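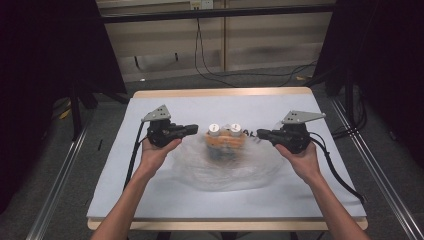
Notas para la charla: El día de la feria de lectura en una escuela primaria

2022-09-09, sala grande, después del café

Diapositiva 1. Saludo

Buenos días a todas y a todos. Me llamo Kelly Goodall y enseño en tercer curso desde hace muchos años. El español no es mi primera lengua, así que les pido un poco de paciencia. Si hablo demasiado rápido, levanten la mano. (Esperar a que se sienten los de la última fila.)

Diapositiva 2. De qué voy a hablar

Voy a contar cómo organizamos en junio la feria de lectura de la escuela Firanier. Fue un día entero sin clases normales. Los niños vinieron vestidos como un personaje de un libro y cada aula se convirtió en un lugar diferente. Hablaré también de los errores, porque tuvimos varios.

Diapositiva 3. El tamaño

Tenemos 420 alumnos. El primer año intentamos reunirlos a todos en el patio a la misma hora y no lo recomiendo. Los pequeños no veían el escenario y los mayores se aburrían. Ahora trabajamos con 3 turnos: primero infantil, después los cursos medios, al final los mayores. (Mostrar el horario. No leerlo entero.)

Diapositiva 4. Los disfraces

Mandamos a las familias una carta muy corta con dos reglas. El disfraz se hace con cosas que ya están en casa, y el niño trae el libro de su personaje, prestado o propio. Antes no teníamos la segunda regla y llegaban muchos superhéroes de los cuales nadie había leído una página.

Guardamos en la biblioteca una caja con sombreros, capas y bufandas para quien viene sin nada. La caja se deja abierta en el pasillo desde la mañana y cada uno toma lo que quiere, también los maestros. De esta manera ningún niño tiene que pedirla.

(Contar lo de Dennis Penrose y la capa que se quedó en la puerta. No más de un minuto.)

Diapositiva 5. El cambio de libros

Recogimos 1153 libros durante la primavera. El día de la feria se cambiaron 598. Los demás los repartimos entre las bibliotecas de aula, excepto los que estaban rotos. Cada alumno recibe un vale aunque no haya traído ningún libro. Algunos padres me preguntaron si esto era justo. Mi respuesta es que la feria sirve para que todos vuelvan a casa con algo para leer.

Para apuntar los títulos usamos una hoja de cálculo sencilla. Probamos también el programa Curkivard, pero para nosotros era demasiado complicado.

Diapositiva 6. Lo que salió mal

Los cuentos en voz alta duraban demasiado. Veinte minutos es mucho para un niño de cinco años que lleva orejas de cartón. El próximo año serán diez.

El ruido del gimnasio llegaba a la sala de lectura. Hay que separar estas dos actividades.

Olvidamos avisar a la cocina, y la comida estaba lista cuando el segundo turno todavía no había terminado. (Aquí normalmente se ríen. Hacer pausa.)

Diapositiva 7. Preguntas

Si preguntan por el dinero: los carteles los pagó la papelería Vanano y lo demás salió del presupuesto normal de la escuela.

Si preguntan por el modelo de carta: está en la carpeta compartida, con el nombre «Sárközi», que es el apellido de la colega que la escribió.

Dejar la dirección de correo en la pantalla hasta que entre la persona siguiente.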